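On being the one who explains the rules

There is a person in every group of friends who owns the board games, and because they own the board games they are assumed to want to explain them. I am that person. I have been that person since university, where I owned one game and it had a damp box.

I don't know how many evenings I've spent standing at the end of a table, holding a rulebook, saying "it's much simpler than it sounds" to five people who have started looking at the crisps. I have tried doing it quickly, and I have tried doing it slowly, with voices. Last December I tried emailing a summary beforehand, and the only reply was from my sister, asking if there was parking.

So I'm writing down what I've learnt, partly for the new people who have joined our group and partly so I can point at it instead of talking.

The trouble with Drirus

Drirus is the game that broke me. It came out of a charity shop in a carrier bag, missing its lid, and I loved it straight away in the way you love a dog with three legs. It is a game about canals. You dig them, you fill them, you charge other people to use them, and at some point in the second hour somebody realises they have dug theirs in the wrong direction and goes quiet.

The rulebook is 27 pages long. It was written by somebody who knew the game so well that they had forgotten other people didn't. Page two tells you to place your lock keeper "in the usual position". The usual position is explained on page 19, in a box headed Advanced Fishing. I don't want to be unkind about this. Whoever wrote it had clearly given up a lot of weekends, and the section on tolls is rather beautiful if you read it aloud, which I have.

The first time I explained Drirus it took longer than most films. I began with the theme, moved on to the history of the theme, and then went through each phase in order with all the exceptions. When I got to the end I asked if there were any questions, and Markos Gkikas put his hand up and said, "What are we trying to do?"

He was right, and I've been cross about it ever since. I had told them about weirs, frost, and the rule about weirs in frost. I had not mentioned that the person with the most coins wins.

Start at the end

Anyway, that's the first thing. Say how somebody wins before you say anything else at all. People can put up with a great deal of nonsense about lock keepers if they know what the lock keepers are for. If you start with "you each have four workers", everyone just stares at their four workers and waits to be told whether to be fond of them.

The second thing is to leave stuff out. This hurts. If you've read the whole rulebook (in the bath, in my case, which is why page eleven is wavy) you want some credit for it. You want to tell them about the exception for the last player in a three-player game. But you have six players and it doesn't apply, and they know it doesn't apply, and you can hear them knowing.

My brother-in-law takes this too far. His way of teaching a game is to say "you'll pick it up" and then beat everybody. When you complain that he never mentioned you could steal sheep, he says it hadn't come up. It came up nine times. I was keeping a tally under the table.

There's a middle road, where you say "there's a thing about frost, I'll tell you when it gets cold", and people seem happy with that. They nod. They feel looked after. Then it gets cold, you tell them, and there's a row, but at least it's a row they were warned about.

The first-round lie

We used to play a practice round, until I worked out that nobody means it. You say "this round doesn't count" and everybody relaxes and makes friends and tries things. Then somebody does very well in the round that doesn't count and becomes a bit wistful about it. By the time you've put all the pieces back they are asking whether we couldn't just carry on from there, as it's late, and it is late, and so the practice round becomes the game and whoever was being generous in it has already lost.

I was being generous in it. This was Plivus, the one with the bees. I had given away my entire hive to show how trading worked.

These days I play the first round with everybody's cards face up on the table and we all argue about what each person should do. It counts. It's noisy, and you lose some mystery, but it does mean the shy ones get as much advice as the loud ones. Sometimes they even ignore it and do something cleverer, and everyone has to pretend to have seen it coming.

Snacks, and who brings them

I include this because it takes up more of the evening than the games do.

Nothing orange. I am not a fussy man but I have a copy of Plivus in which every queen bee has a thumbprint, and you can tell from across the room who has drawn one. We played on for a whole winter pretending we couldn't. Grapes are fine. Pretzels are fine if you're prepared to hoover. Chopsticks for crisps is a thing people do on the internet, and we tried it once, and it made us all feel as if we were being filmed for a documentary about loneliness.

Drinks go on the side table. I have said this so often that it's now what my nephew says when he does an impression of me.

The Chong incident

I wasn't going to bring up Chong, but the new people keep asking why it's on the top shelf with its face to the wall.

Chong is a bluffing game. Everyone has a secret job and you have to work out who is the customs officer. It's short, cheap and quick to explain, and for a while I thought it was the answer to everything. We played it at half past ten at night when we should have been finding our coats. It turns out that some couples should not be asked to lie to each other's faces for fun. One of them was too good at it. There was a silence, and then a very polite drive home, or so I heard later from both of them, separately, at length.

They're fine! They've since bought a caravan. But when I suggest a quick game of Chong they both look at the floor, so I've stopped suggesting it.

What I do about people who look things up

There's always one who gets the phone out in the middle of an argument about the rules. I used to resent this, as I felt that I was the authority, having had the bath. Then I looked up a rule myself on the sly, in the kitchen, while pretending to find a corkscrew, and found that we had been playing Drirus wrongly for two years. You're supposed to collect tolls before digging. Every game we'd ever played had been, strictly speaking, some other game.

I thought about saying nothing. I did say nothing, for about a fortnight. Then on a Monday I sent everyone a message owning up, and Markos wrote back that he preferred our version and saw no reason to let the facts get involved. So we still play it wrong. If you come to ours and you've learnt it properly somewhere else, I'm sorry, you'll have to forget it at the door.

The rule now is that you can look something up if you say out loud beforehand what you hope the answer is. It has cut down the looking up by a lot.

Picking colours

The last thing before we start, always, is picking colours, and it takes adults with mortgages longer than you would believe. My sister is blue. She has been blue since she was six and she once played a game she hated three times running because it was the only one with a decent blue. Markos says he doesn't mind and then minds. The newest person ends up with brown, which in Brodix looks exactly like the table at her end, and she spends the evening patting about for her own army.

I let everyone else go first, as the host, very graciously, with a little wave of the hand. I can afford to. I've noticed that hardly anyone wants yellow, and I've wanted it since I was a boy. It shows up against more or less anything you put it on.

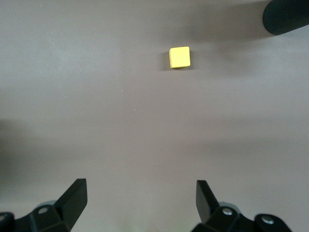 Next time

I've been lent a game with a 2000 piece expansion and told it's much simpler than it sounds. If you're coming, bring grapes, and park round the back by the garages.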